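List: Clodari Valley Politics
Subject: Re: Friday's session, and the news site's version of it

I read the Remum interview with our deputy twice, once for content and once to look for the content. The claim is that the district "has managed to stop" the clinic closures. By my reading of the budget, 3 of the 4 rural clinics lose their night shift in March. 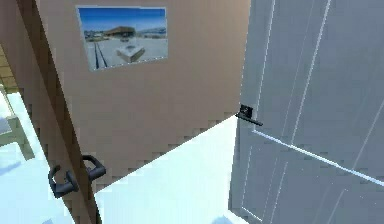
Tam wrote:
> The clinics stay open, so the headline is fair. A clinic
> without a night shift is still a clinic. The bill passed
> with 54 votes and you lost. Read the text.

I did read the text, all 92 pages. Page one thanks the ministry.
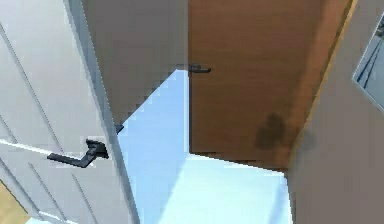

Suvham, on the other thread, objects that the opposition had no plan of its own and spent the debate arguing over seating. Fair enough. I watched that part too, and the seating won.

What bothers me is the interviewer.

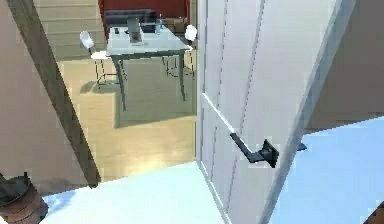 More than half the questions began with "How did you succeed in," and the rest were about the deputy's childhood. A follow-up on ambulances would have taken ten seconds.

Things I would like before the next vote:

1. The ambulance figures, in a file that opens.

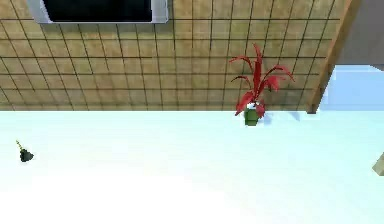
2. The amendments, posted before they are voted on.

3. A second interview, by somebody who has been to the valley after dark.

I'll forward the committee minutes if they ever appear.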